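The Fruit Table at Wimau House
A short story
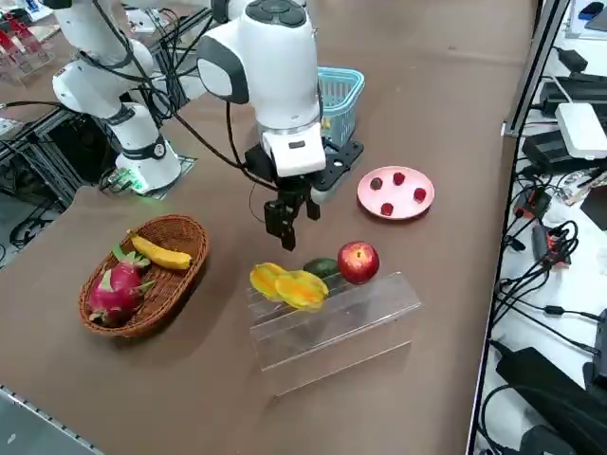 The rules of Wimau House required that the fruit be set out by 7 in the morning. Rule 12 placed the banana and the dragon fruit in the wicker basket. The apple was to stand beside the avocado, and the pink plate was kept for small dark fruit only.

In October a letter arrived from the Clornville office. It stated that the apple had been granted a transfer to the basket, effective upon receipt, and that a fee of 2,000 was payable by the house.

The housekeeper read the letter twice. She entered it in the register, under Correspondence, and wrote a reply of 2 lines. The house acknowledged the transfer. The house regretted that the basket was under the authority of the Stakier office, to which all further requests should be addressed.

She sealed the envelope, returned to the table and straightened the plate.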